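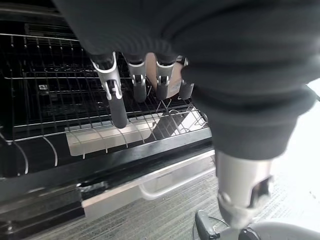 A robot hand over an open dishwasher rack.

About Cimedura

Cimedura provides cleaning and kitchen services to offices, clinics and schools. The company employs 128 people, and its crews serve almost 200 client sites. Since the adoption of the Sota program, part of our daily work has been prepared for, and in some places handed to, robot arms fitted with four-fingered hands.

What Changes for Our People

The program began with a simple request from the kitchen crews, who asked to spend less of each shift bending over dish racks. Loading and unloading were therefore the first tasks to be studied. Employees who formerly did this work full time now divide their hours between supervising the arm, checking dishes and preparing service for clients. Pay grades were reviewed before any duties were moved, and every affected employee received a new written job description.

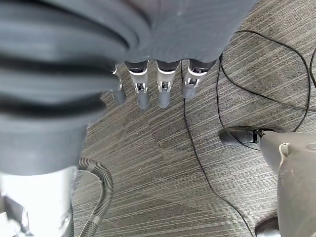
Floor care remains under the direction of our crews. An experienced cleaner decides in a moment what to lift, what to move and what to leave alone, and that judgment is difficult to pass on to a machine. Thin black cables lying across a carpet near a vacuum hose are a good case: to a cleaner they are an everyday matter, while for a robot hand each one must be told apart from the hose beside it. Crew members therefore write the task instructions themselves and sign off on each revision.

Training at Kokonico House

All employees are invited to train at Kokonico House, where arms and household equipment share the same rooms. The course takes six weeks and is held during paid hours. Participants learn to start and stop an arm safely, to report a fault and to correct a poor grip.

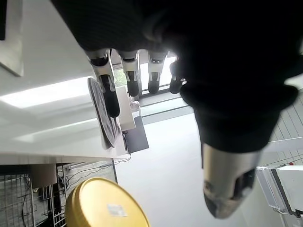

They also learn to refuse a task. Any trained employee may stop an arm without asking a supervisor, and the time lost is not charged to the crew. Last year, employees filed 526 written suggestions under the program -- many of them on the placing of racks, lids and containers -- and each received a reply from the operations office.

The course was designed by Chae-won Sung, Director of Workplace Practice, together with crew leaders from the Suominen branch.
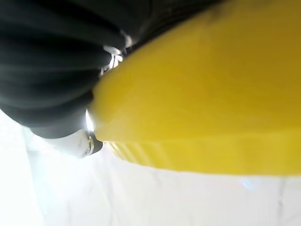

Leadership and Contact

Chae-won Sung is responsible for training and job design. Tudur Cadwaladr, Head of Operations, oversees the Sota program and the safety rules under which it runs. Clients and job applicants who wish to visit Kokonico House may write to the operations office. Visits are arranged in the morning, and the next course opens in May.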